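I spent most of June trying to work out what a two-arm robot cell would cost us, and I was wrong for longer than I'd like. These are my notes before I forget the detail.

The arms were the easy bit. Skikavell and Tijani both sent quotes inside a week, and they were close enough that delivery dates decided it. The trouble was everything under the line marked "sundries". I had put down 2,000 for that and felt generous. Matting, spare finger pads, cables and a table that doesn't wobble came to 2,118, and that was before I had priced a single part for the arms to practise on.

The job we want done is putting threaded legs on to a white plastic base. It sounds like nothing. Each leg has to meet its socket square or the thread crosses, so one arm has to hold the base steady while the other does the turning. 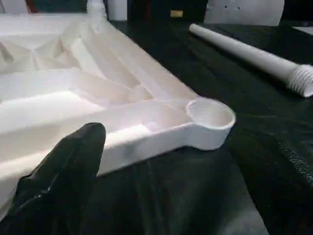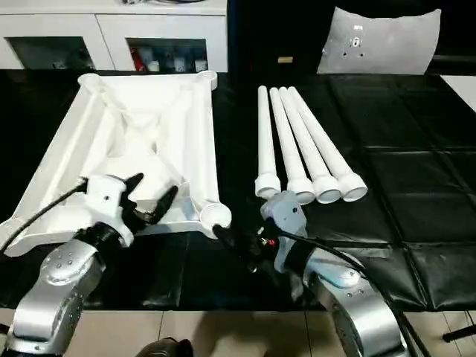
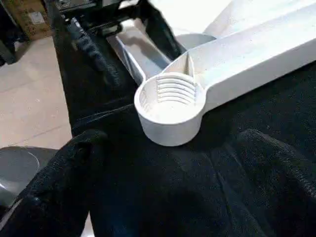

The base in all three; the loose tubes are in the first two.

Rakis wanted 1,284 for a set of moulded test parts. Printing our own was cheaper on paper, but I hadn't counted machine time, and a base is a big print. I have now put in for 7 sets and moved the money over from the second camera, which can wait.

Still to sort: Grillus haven't come back about the service contract, and I need a proper figure for finger pads. My guess is we'll get through more of them than the brochure says. I'll post the full sheet once the order has gone in.

Contact | Copyright Bench Budget blog | Back to top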